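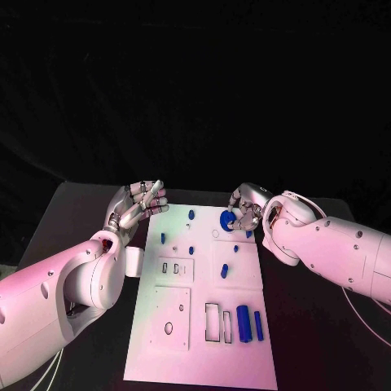 Peg boards are back on the big table!

If you came by the Wirbridge workshop in January you may remember us grumbling about the old peg boards. They had been through years of open days, the holes had gone baggy, and half the pieces had wandered off into other people's boxes. Well, the new set is finished, and we could not be happier with it.

The design started with a very plain white board and a lot of blue. We tried other colors (the Gremo group was firmly in favor of yellow for a while) but blue on white won as soon as we put the samples side by side. You can find a piece with a quick glance, even from the far end of the table, and a dark tabletop underneath makes the whole board stand out beautifully. We have hung black cloth behind the display table too, and it does wonders for keeping your eyes on the pieces.

Each board mixes three sorts of challenge: pegs, cut-out holes and raised plates. People tend to go straight for the pegs, and that's a fine place to begin. The round pieces are our own favorites, though. A thick disc looks like the easiest thing in the world to pick up, and then you have to decide where your fingers go. Grab it by the rim and it lifts nicely, but your fingertips are in the way when you want to set it down flat. Pinch it from the top and you get a cleaner landing with a lot less grip. We have had grown adults spend a whole tea break on this and go home delighted.

How the sessions run

Open table is back on the usual evening, and there are 12 places each time. Boards go out in pairs, so you'll share with one other person, and you can work together or race, whichever suits. Warm-up is always the same: take out one piece, put it back where it came from, then try it with your other hand. It sounds like nothing at all - try it before you laugh! After that the board is yours for the rest of the hour.

For anyone who wants more of a stretch, we've written five challenge cards to go with the set. The first two are gentle. Card three asks you to work with your eyes shut while your partner gives directions, and it was by far the noisiest part of the trial evening. Card four is one-handed throughout. Card five has no time limit and we'll let you discover why.

Children are welcome with a grown-up, from age five and up. Younger brothers and sisters can come along too, but please keep them at the soft play end, as the smaller pieces are a bit too tempting to chew.

A few requests

Please check under your chair before you leave. The last set lost most of its parts to coat pockets and turned-up pant cuffs, and we'd love this one to stay whole. Wipe-down cloths are in the drawer with the pencils, and a dry cloth is enough. If a peg feels tight, bring the board over to the front desk and leave it with us, and please don't go at it with the tool kit. A tight hole takes a minute to ease with fine sandpaper, and a split one means a new board.

The lending copies

We have put two boards aside for lending, and both can be booked for a fortnight at a time. The Ulow reading room has already asked for one over the summer, so get your name on the list soon if you'd like the other. Each comes in a flat box with the cards, a cloth and a drawing of where everything goes. Collection is from the front desk only.

And a big thank you to everyone who dropped coins in the jar by the door. It came to $324, enough to cover the sandpaper, the boxes and a second batch of discs, which we'll be finishing over the next few weeks. If you enjoy sanding edges (some of us really do!) there is a bench and a spare apron waiting for you.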